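**Plastic cups that "don't hold a smell": anyone buying this?**

**brerdale_bob** wrote:

Saw the Plekel tumblers at the outlet in Galholm marked down, and the sticker says they won't pick up taste or odor. I've owned plastic cups my whole life and every one of them ended up smelling like the inside of a lunchbox. What would make these different? The sticker doesn't say what they're made of, which bugs me.

We go through a lot of cups in June when the cousins come, so I'd be buying a pile of them. I don't want to do that on the strength of a sticker.

---

**Tahiri_porch** wrote:

We've had ours 5 years. They're fine. Wash them by hand, let them dry all the way, don't stack them damp. I think most of the "plastic smell" people complain about is just cups put away wet.

---

**brerdale_bob** wrote:

OK, but then the cup isn't doing anything. You are. I could dry a yogurt tub all the way and it would be fine too.

---

**mugwort34** wrote:

Agree with Bob. Also, "odor resistant" against what? Water? Water doesn't smell. Put orange soda in one overnight and report back.

I have a set from a different store that made the same promise. Tomato juice, one time, and the cup was done. It went under the sink to hold scrub brushes.

---

**Tahiri_porch** wrote:

Who leaves tomato juice in a kid's cup?

---

**mugwort34** wrote:

A kid.

---

**lidless** wrote:

I'd worry less about smell and more about whether they tip. Tall and narrow at the bottom is a bad shape for a picnic table. The old squat ones my grandmother had never went over, and you could fit a whole ladle of punch in them. Everything is tall now so it looks like more in the store.

The one thing I will give the colored ones is that each kid can have a color, and you don't wash 34 cups by dinner. That works for maybe a day. Then two of them want the same color.

---

**Tahiri_porch** wrote:

That hasn't been my experience with tipping, but mine mostly live indoors. For what it's worth, I like a row of colors set out along the back of the table, with the drinks in front so people can pour their own. Small cans are the way to go with kids, by the way. A full-size can split between cups goes flat before they finish it.
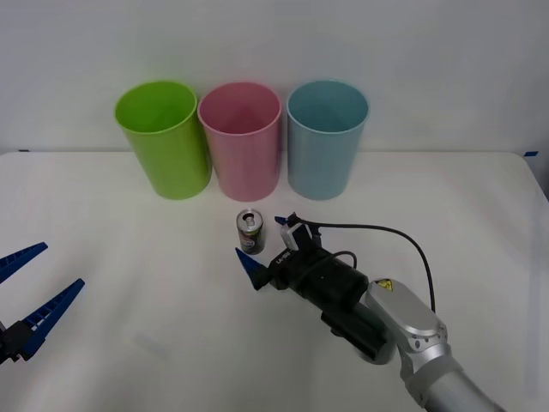
**lidless** wrote: Small cans cost more per ounce every single time, and you're left with twice the recycling. I'd buy the big bottle and put up with it going a little flat. Kids don't care. They want it cold and they want the pink cup.

---

**mugwort34** wrote:

Mine care. I've had a cup handed back to me with "it's not spicy anymore."

Still not hearing any reason to believe the sticker, though.

---

**brerdale_bob** wrote:

Same. I'm going to get one cup, leave coffee in it from breakfast to bedtime, rinse it, and smell it the next morning. If it passes I'll go back for the rest. If they're sold out by then I can live with that.

---

**Tahiri_porch** wrote:

Use warm water and a drop of dish soap. A rinse isn't a wash.

---

**brerdale_bob** wrote:

It's going to get a rinse, because that's what it'll get in June.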